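About Lerkby

Lerkby writes perception and planning software for manipulators working in homes and other unstructured rooms. 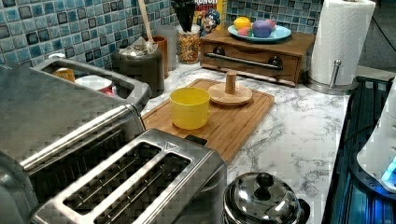 We are a software company. We don't build arms, and customers bring their own hardware. Our job starts at the sensor driver and ends at the joint command.

We maintain three products. Mondow is the perception stack. It takes colour and depth, segments objects and returns a pose with a covariance for each one. Reflective metal and clear glass are its hardest inputs, and most of our labelling effort goes there. Where depth is missing, Mondow reports the gap and leaves the fill to the planner's settings.

Tsoukalas is the motion planner. It samples grasps, checks them against the Mondow output and hands a time-stamped trajectory to the controller. Replanning runs at 12 Hz on a single desktop machine. A grasp that fails its clearance check is logged with the geometry that rejected it.

Bestotholm is the tooling: log replay, calibration and a regression runner. The current regression set holds 999 recorded episodes, and every merge to the main branch is replayed against all of them. A behaviour change has to be signed off by 2 engineers before release – the same rule applies to parameter files.

Interfaces are documented and versioned. Message definitions stay backward compatible within a major version, and deprecated fields are kept for one further release. The next release is scheduled for 6th August. It adds a revised hand-eye calibration routine and drops the old configuration format.

Licences are offered per site or per arm. Evaluation builds include Bestotholm and a sample log.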